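October, 5:40 a.m.

Reading: the Emmaus account, verses 13 to 27, second pass. Prayer, 33 minutes, with two interruptions, both mine. I kept drafting the Lirkel small-group schedule in my head.

Working question for the month: whether I can serve under a plan I did not write. At Plandden I led the group and set the agenda. At Lirkel I set out chairs – 62 of them last time – and resent it by the second row. Logged as pride, recurring. 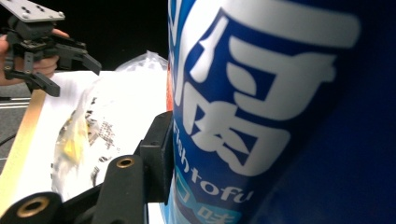 The reply from the Escobedo group came overnight, saying that resentment over chairs is still worth praying through, and to keep the job until spring. I will keep it. Psalm 62 tomorrow.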